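The Loop and the Fold
What a pile fabric does in the wash, on the line and in the linen cupboard
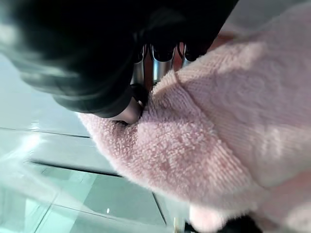
Terry cloth is woven with two warps. One is held tight and forms the ground of the fabric; the other is let off slack, so that each beat of the reed pushes it up into loops. The loops give a towel its surface area, and the surface area gives it its absorbency. They also make it awkward to fold. A flat sheet takes a crease along a line and keeps it. A pile fabric resists at the crease, where loops on the inside of the bend are forced against one another, and it tends to rise into a rounded ridge instead. The pale pink cloth is typical of fuzzy textiles in this respect: press into it at one point and a crease runs off at a diagonal, with a soft mound standing up beside it. Anyone who has tried to get a stack of bath towels to sit square on a shelf will recognize the shape.

Kenneth Paterson spent most of his working life on the finishing side of the trade and now inspects returned stock for Gulteo, a linen supplier to small hotels. His workroom is on the second floor of the old Hegarty building, above the loading bay, and contains a long table, a scale, a tumble dryer and a wall of pigeonholes. Each returned item is weighed, measured in both directions and folded by hand before any decision is made about it.

"The fold tells you about the ground," Paterson says. "If the ground has shrunk more one way than the other, the corners won't meet. You can pull them together, but let go and they creep."

Shrinkage is the commonest fault he records. The tight ground warp is under tension on the loom and relaxes when it is first wetted, so most of the change occurs lengthwise and in the first few washes. A bath sheet that left the mill at 172 centimeters can lose several by the time it reaches its settled size. Good suppliers allow for this in the cut. The trouble comes at the borders. The flat decorative band near each end of a towel has no pile, is often woven from a different yarn, and may shrink more than the cloth around it. The end of the towel then flares out on either side of the band, and no amount of ironing will bring it flat.

Weight is the second measurement. Terry is sold by grams per square meter, and the figure is widely misread as a grade of quality. It is a measure of mass. A heavy towel at 800 will hold more water than a light one, but it will also take longer to dry, and in a cold bathroom it may not dry fully between uses. Paterson's own preference is for a medium cloth with a long loop, washed often. He regards the heaviest towels as a drying problem that the hotel has paid extra for.

The third test is made with the fingertips. He pinches a fold, rolls it slightly and feels for the ground beneath the pile. In a sound towel the loops shift and the base stays firm. In a worn one the base has gone papery, and loops pull free along the ridge.

Fabric softener accounts for a large share of the rejected stock. Softeners leave a coating on the fiber that reduces friction between the loops, and this is felt as softness. The same coating slows the uptake of water. Over repeated washes the residue builds up, and the cloth begins to push water around the skin. The usual remedy is two hot washes without softener, within the limits of the care label, followed by a full dry. Chenille and other plush fabrics need more caution. Chenille yarn is made from short tufts of fiber held between twisted core threads, and rough treatment can work the tufts loose. A cool wash, a low spin and a mesh bag are usually sufficient.

Drying matters as much as washing. Loops flatten under the spin and must be lifted before the cloth sets. Ngân Trình, who runs the laundry at the Mitden guesthouse, has her staff shake each towel hard by the short edge as it leaves the machine, then again on the other short edge. Hers is a line-drying operation for most of the year, and line-dried terry is stiff if hung still. A moderate wind corrects this. In February the towels go out for the morning and are finished indoors in the dryer at low heat.

Trình also changed the way the guesthouse folds. The earlier method was in half, in half again and then in thirds, producing a compact block with a thick, springy edge that toppled when stacked. The present method begins with thirds along the length. The two long edges are turned in, the hands are swept once from the center outward to press the air from the pile, and the strip is then folded in half twice. The final edge faces the front of the shelf. With the long edges enclosed, the hems and any flared border are hidden, and the stack stands level up to nine towels.

She keeps 81 bath towels in rotation on open Prokwood shelving, with freshly washed stock entering at the bottom and clean towels drawn from the top. Without this rule the same few towels circulate and wear out early while those at the back yellow along the fold.

Storage pressure is the last consideration. Pile compressed for long periods takes a set, and a packed cupboard will leave a visible line across the cloth. A shelf should be filled to roughly 70 percent of its height. Towels stored for a season should be taken out once, shaken, and refolded with the crease in a different place. Fuzzy blankets and robes can be treated the same way, though they are better rolled if the shelf is deep enough.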